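Setting up Skultumton and running your first check

I keep this guide next to my own editor, so it's written the way I do things on my machine. Skultumton is a small load testing runner for web services, and I use it mostly against Natholm, the booking API I look after. You can point it at any service that answers over HTTP.

Before you start

You'll need a recent Java runtime and a terminal you're comfortable in (the plain one that came with your computer is fine!). You also need a service you are allowed to hit. Please don't aim this at a public site.

Caution: never run the steps below against a live database. The write checks leave rows behind, and I once spent a whole afternoon in July picking them out by hand.

Step 1. Make a new folder called loadcheck and unzip the Skultumton download into it. You should see a bin folder and a conf folder.

Step 2. Open a terminal inside loadcheck and type bin/skult version. If you get a version number back, go on to step 3. If you get "command not found", you're probably one folder too high. I do this all the time.

Step 3. Open conf/target.properties in a text editor and fill in these lines:

target.name=natholm-local
target.url=http://localhost
target.workers=2
target.timeout.seconds=10

Save the file with plain text encoding. Some editors slip a hidden marker in at the top, and then the first line gets ignored and you sit there wondering why your target has no name.

Note: two workers is plenty for a first run. I go up to 8 on my laptop, and past that the fan gets loud and the timings start to wander.
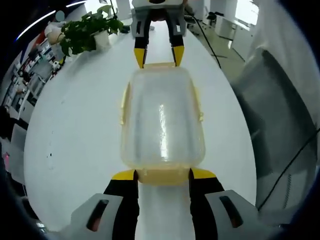 A lidded container on a white table, with gripper tips at both ends.

Step 4. Create a file called first.check in the same conf folder. Mine looks like this:

check "home page answers"
get /
expect status 200
expect time under 145 ms

Each check starts with the word check and a name in quotes. Make the name something you'll understand later, when it's the only red line in a long report. The indentation doesn't matter, but blank lines do: a blank line ends the check, so don't leave one in the middle.

Step 5. Start your service, wait until it's answering in the browser, and then run bin/skult run first.check from the loadcheck folder.

Step 6. Read the output from the bottom up. The last line gives you passed and failed, and the lines over it show the slowest replies. The first run after a restart is nearly always slow (caches are empty, connections aren't open yet), so I run it again before I start blaming my code.

If the check fails

Connection refused: the service isn't up, or it's listening on another port. Add the port to target.url and try again.

Timeout on every request: look for a proxy setting. Skultumton picks up the one from your system, and you can switch that off with target.proxy=none.

Wrong status: open the same address in a browser first. A redirect to a login page counts as a failure here, and you'll want the login block from the next section.

Once first.check passes, copy it under a new name and change the path to one of your own endpoints. Leave the original alone, it's handy to have a check you know works.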